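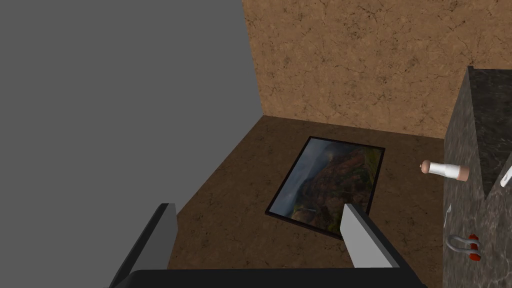
Collecte d'exemples en simulation : vos questions
Imprimer – Envoyer par e-mail
Publié en décembre par l'équipe Treder, Ultstead

Faut-il savoir programmer pour enregistrer des exemples ?
Pas du tout ! Vous guidez la pince depuis votre poste, Astel enregistre vos gestes, et nous relisons tout ça ensuite (avec beaucoup de café, il faut bien le dire).

Combien d'exemples avez-vous déjà ?
Le premier lot en compte 2 299, le second 3 088. Nous en voulons encore, surtout avec de petits objets – salière, moulin, manille – et des points de vue penchés.

J'ai raté ma prise. J'efface ?
Surtout pas, gardez-la et cochez « échec ». Le modèle apprend aussi de nos maladresses, et nous en avons tous une jolie collection.

Puis-je changer les textures du décor ?
Oui, entre deux séries, dans le menu Hosoda. Évitez simplement de le faire en plein enregistrement : le fichier serait refusé à l'import, et ce serait bien dommage pour vous.

Combien de temps dure une séance ?
Deux heures au plus, pauses comprises. Au-delà, les gestes deviennent brusques et cela se sent dans les trajectoires.

Contact – © Treder – Haut de page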